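September 10, 2022
By Ingeborg Auer

Valter 50: perception and grasp planning for small tabletop arms

We use cookies to remember your settings. By staying on this site you accept them.

Valter is a software package for people who run small hobby-servo arms with a camera near the wrist. It takes the camera picture, picks out objects lying on a flat surface, proposes a way to grab each one, and sends joint targets to the servos. It runs on an ordinary laptop. You don't need a graphics card, though you will wish you had one during calibration.

I write the pages for Fitholm's software shelf, and I have been using Valter since January. The people at Prikuter, who make it, sent over a draft of this page with the words "understands your workspace" in it twice. I took both out. It finds shapes against a background. Whether that counts as understanding is a question for their marketing department.

What you get is the detector, the planner, a servo driver layer and a viewer that shows the proposed grasps as colored lines over the live picture. The planner is the good part. It checks each path for joint limits before anything moves, and it will refuse a grasp outright when the wrist would have to bend too far. I have come to trust a refusal from Valter more than I trust a yes.

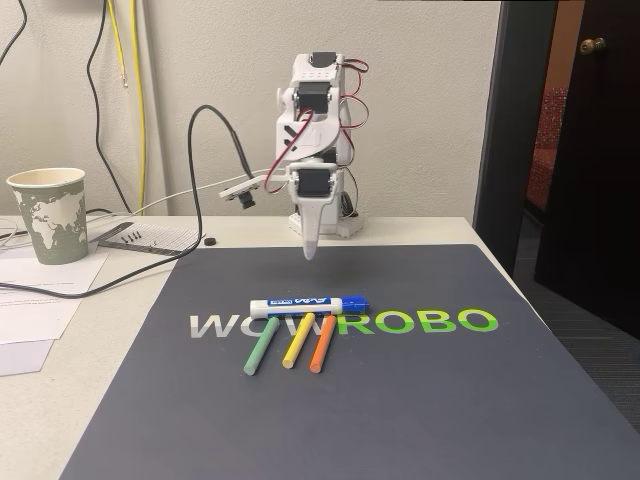 The detector is where I would slow down before buying. Prikuter's own demo uses wooden cubes spaced well apart on gray felt, and any detector looks clever on that. Try it on things that touch. Three sticks of chalk lying side by side on a slant, with their upper ends right up by an EXPO marker, are a fair test of whether the outlines stay separate, and big white and green lettering on the mat makes it harder again. In our own trials Valter tended to merge neighbors of similar width into one wide block, then plan a grasp for the middle of it. Turning on color splitting helped a lot. It ships turned off, and the manual mentions it on page 129.

Small dark parts are the other weak spot. There is a minimum object size in the settings and the default is too high for screws. Lower it and you will pick up screws, along with shadows, pencil marks and any print on loose paper. You can draw a work area in the viewer and tell the detector to ignore everything outside it. Do that first.

Calibration takes patience. You print the grid supplied with the package, put it flat in the work area, and move the arm by hand while the software collects up to 1000 views. We stopped at 461 and saw no change after that. If the camera bracket gets bumped, you do it over – there is no partial recalibration, and Prikuter would not give me a date for one.

Camera cables deserve a mention too. The planner knows the arm's links. It knows nothing about a cable that loops up from the table and back down to the camera, and it will happily plan straight through it. You can add a keep-out box by hand. The box doesn't follow the cable when it moves.

The Aydoğan plug-in, sold separately, adds speech commands. I tried it for an afternoon and went back to the keyboard.

License: one seat, one arm, 50 stored work areas. Updates are included for the first year. The trial copy has the full detector and planner but won't save a calibration, so set aside a whole session for it and use your own parts. Returns are accepted until the license key is activated.

Sign up for the Fitholm newsletter to hear about new software and price changes. Unsubscribe at any time.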